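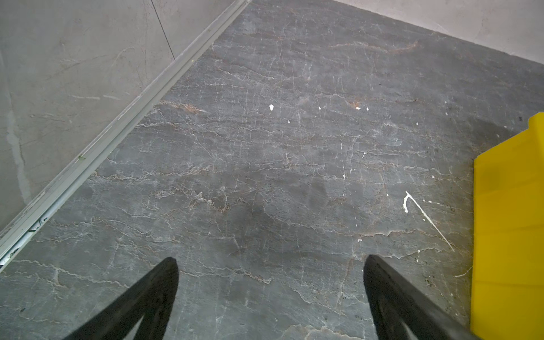 Ashby, 05/06/2020

Community Help > Local Events and Groups

How do we hold a memorial event for a club member without a big crowd?

Our cultural club in Ashby lost one of its longtime members in February. He ran the spring drama evening for years and we had planned to dedicate this one to him, but it was called off. The family has now said they would like something held in his name, and the club has 132 members, most of whom want to come. We normally use the hall on Wiltmont Street, which seats 245, but at the moment they are only letting in a small part of that.

Three things I need help with.

Do we need a permit if we do it outside in the park?
Can we collect money for the family at the event, or does that have to go through the club account?
Is it bad form to have songs and a short play at something like this? A couple of members think it should be speeches only.

Asked in: Events, Clubs
3 answers

Answer 1 (accepted)

On the permit, call the parks desk and ask before you print anything. When our group did a walk last year we needed one for amplified sound, and there was a separate form for putting up a canopy. They wanted both forms in at the same time. The rules on group size have been changing every couple of weeks, so get the current number in writing — an email is fine.

For the money, keep it out of the club account if you can. Ours went in with the dues and it took months to sort out what belonged to whom. The family opened their own account in the end and we just put the details on the program. We raised 2000 that way, and nobody from the club had to handle cash.

As for the play, ask the family. If he ran the drama evening I can't see them objecting. Keep it to one short scene and put it before the speeches, since people start leaving once those are over.

Answer 2

You could split it over two evenings. Half the members come to each one and you run the same program twice. Curneo Players did this for their anniversary and it worked, though the second night was thin. Send out a sign-up sheet first or everybody will pick the same night.

Also check whether the hall will give you back the deposit from the canceled spring date or let you move it. Ours was moved with no trouble.

Answer 3

we streamed ours on Numum, you can have up to 1000 watching. sound was bad though. don't know about permits

Comment from the asker

Thank you all. I called the parks desk and they are sending the sound form. The family said yes to the songs and they are thinking about the play. I will ask the hall about the deposit on Monday.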